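Handout 4: Gathering examples for the sorting task

Read this before your first session at the table. It replaces the sheet handed out in July, which still described the old single-arm set-up. Cyril Birkett's notes on joint limits are separate and you should have those already.

## What counts as an example

An example is one complete attempt at one instruction, recorded from the moment the arms leave their rest position until they return to it. It has three parts: the camera streams, the joint readings and the written instruction. If any one is missing, the example is thrown out. We don't patch them afterwards.

Each pair of students records 40 examples a session. The group target for the module is 2000.

## Setting out the table

Change the layout between examples. A model trained on one layout learns that layout and very little else. Move the bins, turn the blocks, swap which objects lie in the open and which are in containers. Small changes are fine, but make some large ones too.

Keep clear plastic in use. Blocks seen through the wall of a bin look paler and softer than the same blocks in the open, and the model needs plenty of both.
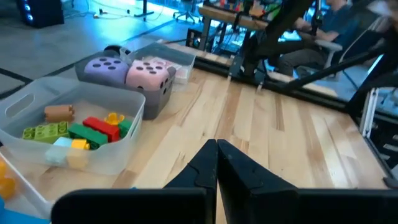
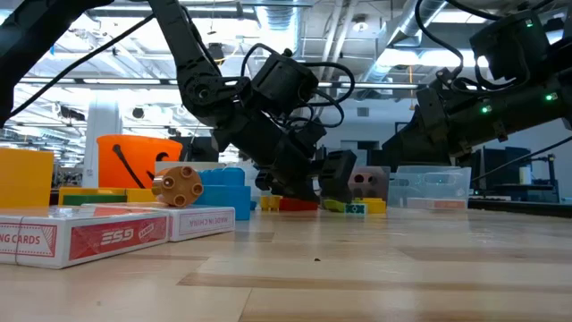 Belthorpe Course Notes, no. 18, page 7

The two views do different jobs. The wrist camera gives the fingertips and whatever is close to them, and it moves with the arm. The fixed camera gives the arms in relation to the table and to each other. In the fixed view a gripper can hide the very block it is about to pick up, so don't judge a grasp from that view alone.

## Writing the instruction

Write it before you start, not after. Use the names on the object list. "Put the red brick in the clear bin" is good. "Tidy up a bit" is no use to anyone marking the data later. If there are two red bricks out, say which one you mean, by position or by size.

Beryl Nuttall checks the wording each week and will send back anything she can't match to the video.

## Failed attempts

Keep them. Mark them F and add a few words: slipped, missed, knocked the bin, wrong block. A missed grasp followed by a good one is worth having, so carry on if you can recover safely. If an arm touches the other arm, stop and call Zerrin Ateş.

Don't delete a poor example to make your session look better. Example 3812 in the Jalside set is a dropped block and a slow second try, and we'll go through it in the seminar.

## Before you leave

- Both arms back at rest, grippers closed.
- Session sheet filled in, with both names.
- Files copied to the shared drive and the copy opened once.
- Bins left on the table for the next pair.

## For next time

Read the Parsons chapter on choosing training examples, sections 2 and 3. Bring one layout of your own, drawn on paper, that you think would confuse a model trained only on your last session. Questions about the drive go to Sandra Gosling.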